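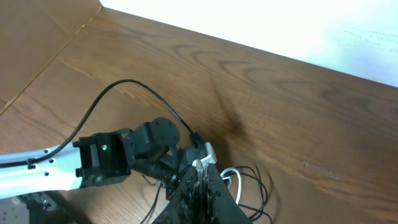

*The Kokorholm arm on the long table, gripper end, with the servo light showing green.*

Hi all, this is the September report on the arm kit trial. I've kept it in the same order as last time, so if you only want the money part, skip to the end.

## Where we are

The short version is that we're on schedule for the review and a little behind on the write-up. We've now put over 138 hours on the Kokorholm kit since it came out of the box, most of that on the pick-and-place routine and the rest on what I'd call general fiddling (which I've started logging separately, because it was eating more of my week than I wanted to admit!). The Pumovia kit has had fewer hours, mainly because its replacement power supply took so long to show up. It's on the bench now and I'm catching up on it in the mornings.

As a reminder, the grant asks us to say whether a small library or community shop could buy one of these kits, build it without an engineer in the building, and run a class with it. So I've been trying hard to stay in beginner mode and follow the printed steps even when I could see a shortcut.

## The build

I liked building the Kokorholm. The white links are nice and smooth, the screws were bagged by step, and I only had to back up once. That was at the wrist, where the drawing shows a bracket from the wrong side. I put it on, ran the next two steps, found the gripper wouldn't seat, and took it all apart again with some muttering. A class would lose a good half hour there. I've sent a note to Ansah, who distribute the kit here, and they say a corrected drawing is coming. No date yet.

The servos come unlabeled and you set their ID numbers yourself, one at a time. The software walks you through it fine. But if you plug in two by accident, it gives both the same number and says nothing, and then you get to spend an evening wondering why two joints move together. I'd put a bright warning on that page.

## Cables

OK, cables. I know I brought this up in the last report too. The main cable runs along the top of the link and then goes over the wrist in one big loop, and the guide gives you almost no help in deciding how long that loop should be. Too short and it tugs when the wrist rolls. Too long and it catches on things. I went through four versions before I got one I could leave alone, and the clips along the link helped a lot once I started using them properly.

There's also the loose wiring at table level, which I still need to sort out. My plan is a sleeve and a tie-down near the base before we let any students near it. The sleeve is not in the kit, so I'm adding it to the "things you'll end up buying" list in the review.

## Running it

Pick-and-place is decent now. The gripper's ridged fingers hold foam blocks and wooden pegs well, and they're hopeless with anything thin and flat, like a playing card. I don't count that against it much. The teaching mode, where you move the arm by hand and it plays the motion back, is easily the best part of the product and it's what I'd build the first lesson on. My neighbor's kid had it waving in under 10 minutes.

Repeatability is okay when the arm is fresh and gets a bit sloppy in long sessions. I've been re-zeroing after every break and that mostly takes care of it. I'd like another few weeks of logs before I say anything firm about wear.

Support has been mixed. Ansah answer email quickly but tend to send me back to the manual page I was asking about. Pumovia's people are slower and a lot more useful.

## Budget and what's next

Spending is inside the plan. The only extra so far is a second set of servo cables. I'd like to move 30 dollars from the printing line to cover the sleeve and tie-downs, if Alden is fine with that. A quick yes by email is plenty.

Coming up:

- finish the Pumovia build notes
- tidy the base wiring on the Kokorholm and run the same routine on both arms
- draft the side-by-side table for the review
- one trial class, small group, at the Alden space in the afternoon

I also need a decision from you on whether the review should cover the optional camera add-on. I can fit it in, but the write-up would slide by a couple of weeks, and I'd want the trial class done first either way. Let me know and I'll order it or leave it out.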